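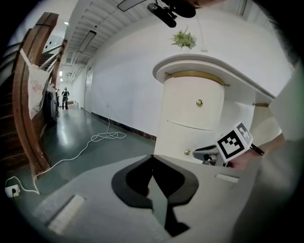

A marker cube held beside a hand-held gripper, with the hallway and stairs behind.

Opinion: Calibration Belongs in the Maintenance Budget

By Birger Dahlgren

Birger Dahlgren advises the Perine program on the upkeep of automated equipment. The views expressed are his own.

Institutions that buy automated equipment plan carefully for its purchase and poorly for its care. The hand-held gripper is a case in point. It has no motors to grease and no safety fence to inspect, and it is therefore entered in most inventories as an accessory. At Perine it was listed for two years on the same line as extension cords.

That classification is a mistake. A gripper of this kind reports its position through the printed cube fixed to it. If the cube has shifted on its mount, every record made with the tool carries the same error, and a machine trained on those records will inherit it. In April, a review of 2,201 recordings at our Plarkness site found 400 that had to be set aside. The cause was a mount that had worked loose on one tool.

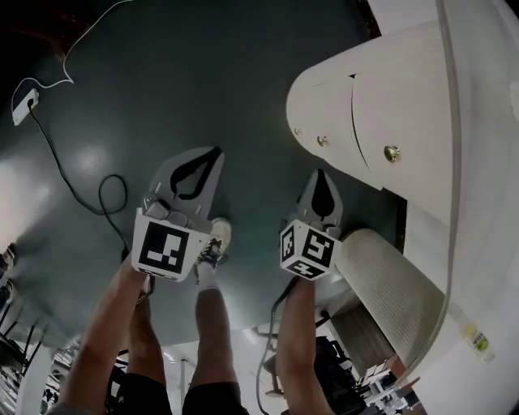 Work done in pairs deserves particular attention. Two grippers used together must agree with each other as well as with the room, and a fault in one is easily blamed on the other. Our practice is now to check both tools before any session, to check them again after 60 recordings, and to log the result under the serial number of each gripper. The procedure takes 17 minutes. Supervisors have objected to the lost time, and I understand the objection, but it should be weighed against the 400 recordings.

Ferenc Vass, who manages the tool room at Aasen, has argued that such checks should be left to the supplier under a service contract. I respectfully disagree. A supplier visits on a schedule, and mounts loosen between visits. The Fosix agreement he cites as a model covers replacement parts and says nothing of daily inspection. The people who hold the tools should be trained to examine them, and should have the authority to stop work when a reading is wrong.

I would ask that the next budget give calibration its own line, with paid hours attached to it. Spare mounts and freshly printed cubes should be charged to the same line.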